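# Urkero (controller)

**Urkero** is a wireless game controller designed by Colm McGrath and Aoife Keane and sold by the accessory maker Duggan. It is meant for long sessions in a seated or reclined position, and its two grips can be separated and held one in each hand.

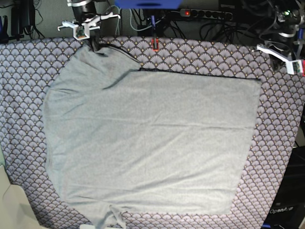
## Design

The controller is built around a short center bar that holds the battery, the radio and the menu buttons. Each grip locks to the bar with a sliding latch. When a grip is removed it runs on a small cell of its own for up to 18 hours. The full unit has 25 inputs, counting the two sticks, the directional pad and four rear paddles.

The sticks use magnetic sensors. Stick tension is set with a ring at the base, which turns in fixed steps and can be locked with a hex key. The triggers have a two-position stop.

The grips are covered in a woven fabric over foam. The cover comes off for washing and is sold separately in two thicknesses. Early covers stretched at the thumb edge, and a stitched hem was added in the second production run.

## Connection

Urkero connects by a USB receiver or by Bluetooth. Up to four controllers can share one receiver, but a separated pair takes up two of the four slots. Button layouts are stored on the controller and edited in a desktop program called Posel, written by Fiachra Keogh. Posel can also record stick drift over time and save the result as a plain text file.

## History

McGrath and Keane began work on the split grip while employed at Clakstead, a maker of arcade cabinets. A test batch of 98 units was sent to players in November, and most of the comments concerned the latch, which could open under a hard twist. Thịnh Trịnh redrew it with a deeper catch. The first production run was 2,065 units.

## Reception

Reviewer Éabha Kavanagh praised the stick tension ring and found the paddles too close together for large hands. She also noted that the receiver has no extension cable in the box.

## See also

- Game controller
- Analog stick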